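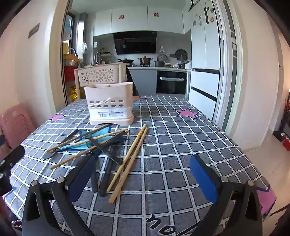 Chopsticks, spatula, knife and spoons on the dining table, with the caddy behind them.

How to record the utensil task in a home kitchen

These are the house rules for anyone recording the utensil task with the hand-held gripper. They apply to every home on the Ritov list. Read them once all the way through before your first visit, then keep the page open on your phone while you set up.

Before you start

Ask the household which table you may use and which rooms you should keep out of view. A kitchen behind an open doorway is fine if they agree to it. Write their answer in the visit sheet, even if the answer is "anything is OK."

Leave the home the way it is. Do not clear the counter, take down decorations or swap the tablecloth for a plain one. A patterned cloth is allowed and does not need a note. Move something only if it could fall, spill or cut somebody.

Knives are allowed in the pile if they are table or fruit knives. Lay them flat, and do not hand one to another person with the gripper. Kitchen knives with a long blade stay in the drawer.

Check the gripper

Open and close the jaws 3 times with nothing between them. Look at the pads on both sides. If a pad is peeling or has slipped, change it now and not halfway through the visit. Wipe the lens with the dry cloth from the kit.

Setting out the utensils

1. Stand the holder upright on the table with clear space in front of it.

2. Drop the utensils in a loose pile, close enough to reach without leaning. Let them cross. Do not line up the chopsticks by hand.

3. Mix materials where the household has them. Wood, clear plastic and black plastic all behave differently in the jaws and under the lights.

4. Leave the label on the holder if it has one. Product labels are fine. Mail, medicine boxes and anything with a person's name on it are not - put those in another room.

Recording

Start with the jaws open and both fingers in view. Pick up one utensil at a time, lift it clear of the others and lower it into the holder. Let go only when the lower end is inside the rim.

If you drop a utensil on the table, pick it up again and keep going. If it lands on the floor, stop the recording, wash it and mark the take as "floor." Do not delete the take. Dropped items and second tries are part of the data, and Felleveck sorts them later.

Keep your free hand away from the pile during a take. A hand near the edge of the view is accepted, but a hand that steadies the holder or nudges a chopstick has to be marked "assisted."

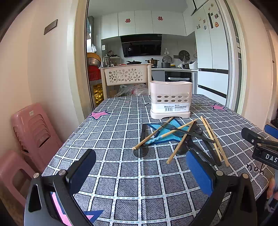 Thanakorn Khamphan asked whether "assisted" should also cover a hand resting on the table, because the Mai sheet says one thing and the Nenow sheet says another. Use the Mai wording: a hand on the table counts only if it touches a utensil or the holder. The Nenow sheet will be corrected in November.

Between takes

Tip the holder out and let the pile fall differently. Change your standing position after every few takes, and take a break when your wrist gets tired. The limit is 100 takes per home, including the marked ones.

After the visit

Wash everything that was in the pile and give it back to the household. Upload the same evening, before 20:00 if you can. Questions about marking go to Loan Phan, and questions about consent go to Heidrun Lehner.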